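How to prepare a short menu for a small café and print it at home

When my sister and I opened our small café in Jevport, we ordered our first menus from a print shop. They were beautiful, and after 14 days they were already wrong, because the price of butter went up and we stopped making one soup. From that time I make the menus myself. I am not a designer. I write here the method which works for me, step by step, and I hope it will save you some paper.

What you need

A computer with any text program that can make columns
A printer, color if possible
Thick paper, I use 300 gsm for cards that are not laminated
Thinner paper and pouches if you want to laminate
A ruler, a sharp knife and a cutting mat

Step 1. Write the list by hand first

Do not open the computer yet. Take a sheet of paper and write every dish you can really cook on a busy day. Then cross out what you do not like to cook. Our first list was very long, and Zoriana Levchenko, who worked in the kitchen with us, crossed out almost half of it with a red pen. She was right. The guests did not ask for any of these dishes again.

Step 2. Make the groups

Put together the dishes that people order at the same moment of the meal. Try to have no more than 5 groups on one side of the card. Give each group a name that a guest will understand without help. If you use foreign words, check them in a dictionary and write them the same way everywhere. I had "desert" on our menu for one whole summer.

Step 3. Choose the letters

Use 2 fonts, one for the headings and one for the dishes. For the dishes take a simple font and do not go smaller than 11 points. Print one page and read it in the evening, with the same lamps that your guests will have. I do this test at eight o'clock. A thin gray letter that looks elegant on the screen can disappear completely at the table.

Step 4. Put the prices

Write the price directly after the dish, or in a straight column on the right. Do not use long rows of dots. Decide also if you write the cents, and keep to this decision on all pages.

Step 5. Borders, headings and decoration

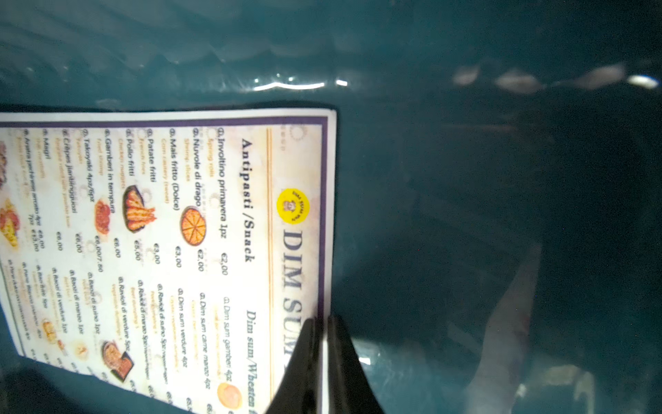 3 min read

A dark border around a white card helps the guest to find the menu on a crowded table. The big title, "DIM SUM" on this one, can be much larger than the group headings, and a thin line between the title and the headings keeps them apart. If you want a pattern in the background, make it very pale. Put your logo in one place only.

Leave an empty margin of at least half an inch on every side. Most home printers cannot print to the edge of the paper, so for a full border you must print on a bigger sheet and cut it.

Step 6. Print, check, laminate

Print one copy and give it to a person who did not write it. Ask this person to read all prices aloud while you look at your own list. Only then print the rest.

Let the ink dry for some hours before laminating. I print in the afternoon and laminate the next morning. Put the closed side of the pouch into the machine first and do not pull the card when it comes out. Cut the corners round with small scissors, as sharp plastic corners scratch the hands.

Save the file with the month in its name, for example "menu June". When a price changes, make a new copy of the file and leave the old one as it was.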